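The Letters

By four o'clock on Friday the church hall in Troscombe smelled of coffee and warm dust, and Zainab Onyeka had been up and down the stepladder so many times that her knees had begun to complain out loud. The black cloth was finally hanging the way she wanted it, more or less, with a few soft creases down the right side that no amount of tugging would persuade to lie flat.

"Leave it," said Kourosh Akbari from the piano bench, where he was sorting felt letters into a cookie tin. "It's a backdrop. People will be looking at Gala."

Gala was going to be 93, and she had told everybody she wanted no fuss, in a voice that made it very clear how much fuss she was expecting. She had run the hall's puppet theater for most of her life, she and her late husband Bayram, and half the grown men and women in town could still do the voice of the goose. The letters had been hers too. She had cut them out at her kitchen table for one show or another, whenever she had the scraps, and so there were big ones and little ones, capitals and small letters all jumbled in together, and hardly any two that seemed to belong to the same alphabet.

Zainab loved them for it. She held each one up to the light before she pinned it (she couldn't help herself, she had been six years old the last time she was allowed to touch them), and she let them tilt whichever way they liked. The orange U went up at the left, then the big yellow M, leaning over as if it had something to tell its neighbor. The pink I was shaped like a bone, from the play about the butcher's dog, and it went on lying down because it had always looked more comfortable that way.

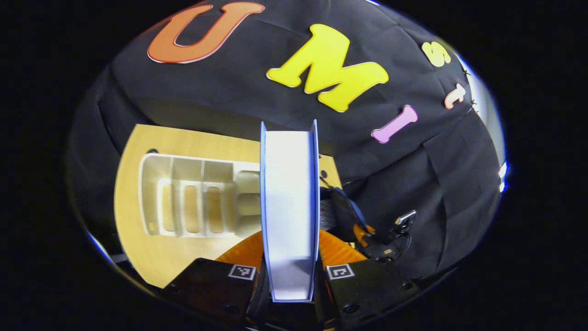

Tatia Comes In

"What does it say?" asked Tatia, who was Gala's great-granddaughter and had just learned to read, and was therefore hard on everyone else's spelling.

Zainab looked at Kourosh. Kourosh looked into the cookie tin as though the answer might be down there under the buttons.

"Well, it doesn't say anything yet, sweetheart," Zainab told her. "We're just finding out which ones still hold a pin."

Tatia considered this. She walked the whole width of the cloth with her hands behind her back, the way her great-grandmother used to walk past the scenery on opening night, and she stopped under the little yellow S and stood there for a good long while.

"She'll want the M to stay big," she said at last.

"Then it stays big," said Kourosh, and he shuffled over on the bench to make room for her, and handed her the tin. There were still 22 letters in it, and two hours until the doors opened, and Tatia tipped the whole lot out across the piano lid and began to look for a G.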